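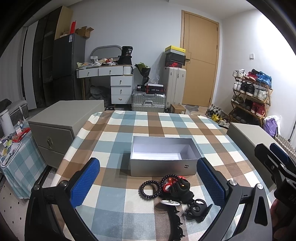
Aufräumen auf dem karierten Tisch: eine offene silberne Schachtel, davor Haargummi, Perlenarmband und Haarklammer, zwischen den blauen Greifflächen.

Automatisierung bei Paleo - Bilder aus der Arbeit

19. Februar 2022

Seit 6 Monaten sammeln wir bei Paleo Griffe für das Projekt Hatosora. Früher haben meine Kolleginnen kleine Waren von Hand in Schachteln sortiert, die ganze Schicht lang. Jetzt führen sie den Greifer selbst und machen dem späteren Roboter die Bewegung vor. Bis heute sind 3.616 Durchgänge gespeichert, geplant waren für diese Zeit 3.000.

Die Arbeit ist dadurch anders geworden. Man sitzt weniger, man muss langsamer und gleichmäßiger greifen, und am Abend spürt man das Handgelenk statt den Rücken. Einige vermissen das schnelle Tempo von früher. Andere finden es gut, dass man sie jetzt fragt, wie man ein Armband richtig anfasst.

Im März beginnt die Einschulung für die zweite Gruppe. Wer mitmachen möchte, trägt sich bitte in die Liste im Pausenraum ein - auch Teilzeit ist möglich.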